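Small round table, small kitchen: what works for us

Posted 2nd November by Luana Falcão

Quick one, dinner is on. People keep asking how we eat at a table this size. Short answer: less stuff on it. Longer answer below.

Clear it before you cook. Mail, keys, chargers, all of it goes somewhere else. Doesn't matter where. A low side table next to the wall is ideal, ours takes the water bottles, the tissues and the flowers, so the eating table only gets food.

One plate per thing. Corn gets its own little plate, not a corner of the big one where it rolls into the salad. Small plates with a bit of a rim. Mine are Mulasholm seconds, chipped, don't care.

Corn, since I'm on it. Husk on, microwave, 800 watts, four minutes for one ear. Cut the fat end off and squeeze from the top, most of the silk stays behind in the husk. Butter goes on a slice of bread and you roll the corn on the bread. Less mess then chasing it with a knife.

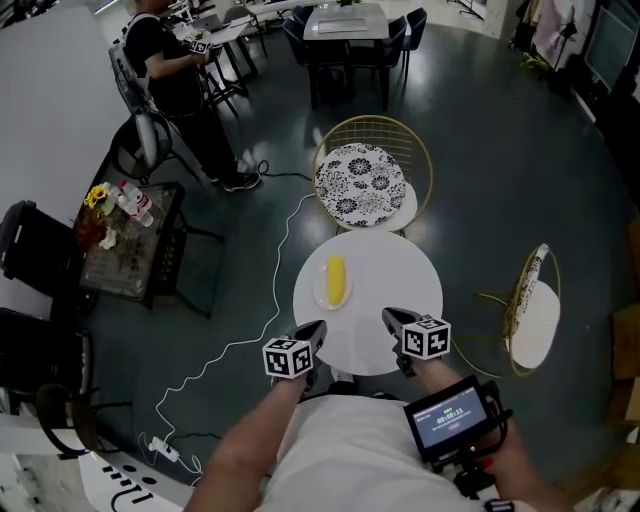
Corn on its own plate, white table, gold chairs pulled up.

Wire chairs. Look great, hurt after ten minutes. Get seat cushions, and get ones with a pattern because plain white shows every drop of butter. If they slide, a square of rubber drawer liner underneath. To clean the wire: old sock over your hand, warm water, drop of dish soap, dry right away. No scrubby pads on gold finish!! I did one leg with a scrubby pad in December and it still looks awful.

Cords on the floor. If the power strip has to live out there, run the cable along the wall and keep it out from under chair legs. Flat clips from Rallis, stick-on, they hold ok on painted baseboard. Not on tile.

Extra chairs. Stack them against the wall, felt between each one or the black paint rubs off. Check the felt now and then, it gets gritty.

Sunflowers. Short vase, cut the stems way down. Tall ones tip over the second somebody bumps the table. Change the water every other day, it gets smelly fast.

Wiping down a white top: baking soda paste for tea rings, leave it 5 minutes, damp cloth, done. Turmeric is another story. Ismael says sunlight, I moved the table to the window for an afternoon and it did fade a litle.

Next time: the drawer under the stove.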